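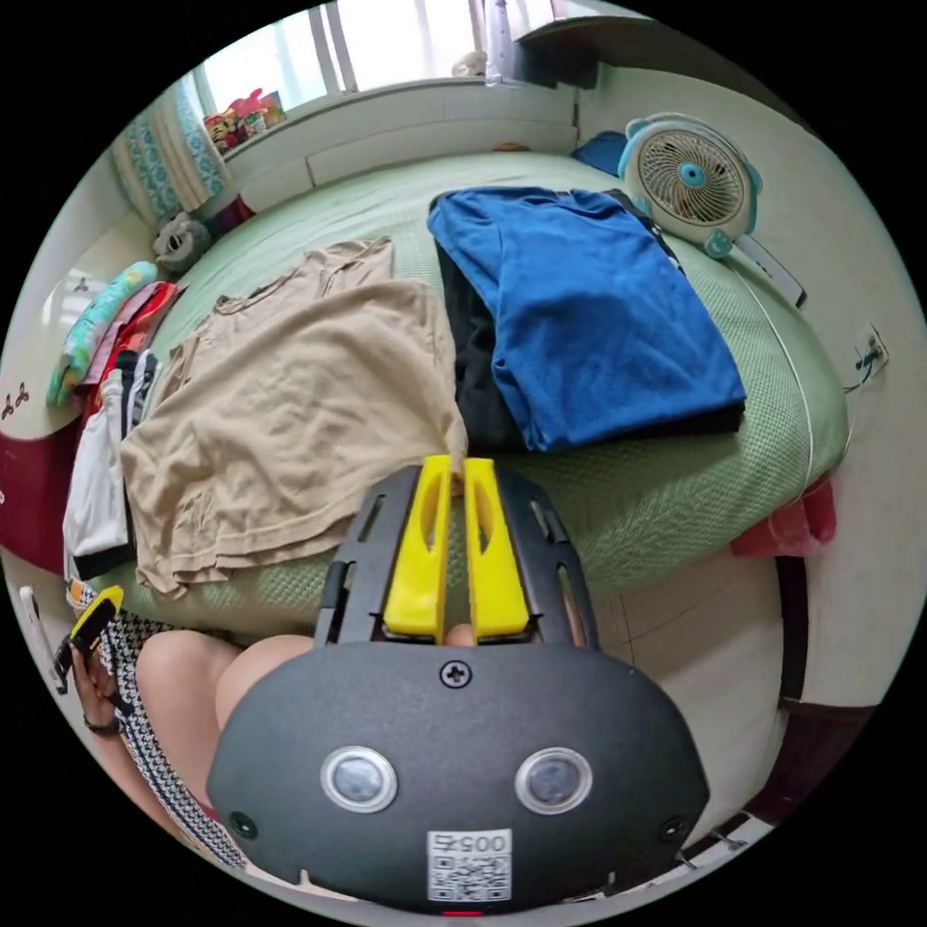 ## Hand-held gripper keeps letting go of thin cloth - fingers, carriage or me?

**slowfolder** - 30 Jun 2019

Hello everyone, and thank you in advance for reading, I know I go on a bit! I work with a pair of Plisik hand-held grippers, one in each hand, mostly on laundry. They're the ones with the yellow fingers on the black slotted carriage. They were lovely for the first couple of months, and towels are still no trouble at all. T-shirts are another story. I get hold of a hem, lift, and about halfway up it slides right out of the fingers on the right-hand unit. The left one is fine with the very same shirt.

I've wiped the fingers with a dry cloth and squeezed harder, and neither made much difference. Is there something I should be tightening, or do I need to order new fingers from Clakex? I'd rather not take the housing apart if I can help it.

**Jatoi_bench**

Please don't order anything yet! I look after seven of these and the fingers themselves are almost never the problem. What you get is lint. It packs down into the slots in the side rails, and then one finger stops a hair short of the other. You'd never notice on a towel, but a thin hem will find that gap every time.

Switch the unit off and open the fingers all the way. Take a soft, dry brush (an old toothbrush is perfect) and work along both rails, then turn the gripper over and do the other side too. Close the fingers slowly by hand and feel for a spot where they drag. If there is one, brush there again. No oil, please, it only makes a paste out of the fluff and you'll be back here in August.

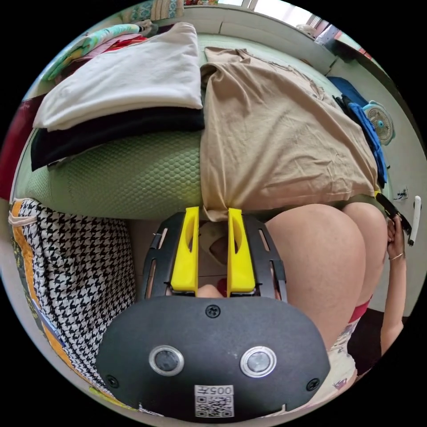 Once the rails run smoothly, check the pads. Close the fingers on a strip of ordinary printer paper near the tips and give it a gentle tug, then do the same lower down. It should hold about the same in both places. If it grips low down and slides out at the tips, the finger is leaning a little at its base, and you can snug up the base screws a quarter turn at a time, going side to side. Leave the screws on the back of the housing alone - they hold the shell together and have nothing to do with the grip.

I brush mine after every 200 lifts or so and do the paper check whenever I've been on fleece or anything fuzzy.

**tisis39**

Had this with mine, bought used through Tisis. New fingers fixed it. Never tried brushing.

**slowfolder**

Oh my goodness, the fluff! I got a little gray roll of it out of one rail, and there was more on the underside where I would never have thought to look. I did 70 lifts this evening with the worst of the T-shirts and dropped two, and I think at least one of those was my own fault for grabbing too near the edge. The paper still slips a tiny bit at the tips, so tomorrow I'll try the quarter turn on the base screws. Thank you both so much!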